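The Hardest Door in Buckley Is Made of Math

Teaching a robot to leave a room takes patience, a headset and a willingness to be humbled by a doorway.

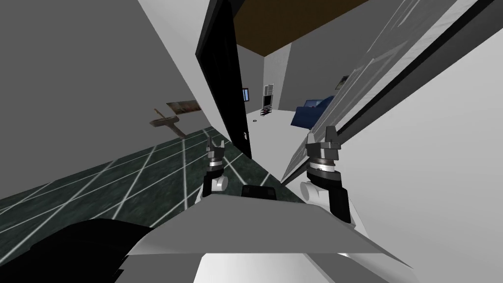 I had signed up for one shift as a remote operator at Loteck, whose Buckley office trains household robots in a simulator called Clakero. The job is easy to explain. You move your hands, the robot moves its grippers, and software writes down everything so that a machine can later copy your good habits. Mine were in short supply.

My first five attempts ended with the robot wedged against something. Walls in Clakero cost nothing to hit, and I took full advantage. The world tilts when the robot's head tilts, which my stomach noticed before I did.

Loteck wants 3000 clean runs through doorways before it lets the software try one alone. When I sat down it had 968. A run counts only if the operator gets both arms through without a bump, and hesitating is frowned upon too - the robot learns that as well. Somewhere in the early recordings an operator kept stopping to scratch an itch, and for weeks the trained model paused at every threshold like a butler with doubts.

The hand controllers come from Tineck and weigh more than they look. By lunch my shoulders had opinions. By midafternoon I had produced a single usable run, 656 frames long, in which I crossed into the next room at the speed of a cautious glacier.

The shift lead watched it back twice and saved it. Then she loaded a kitchen.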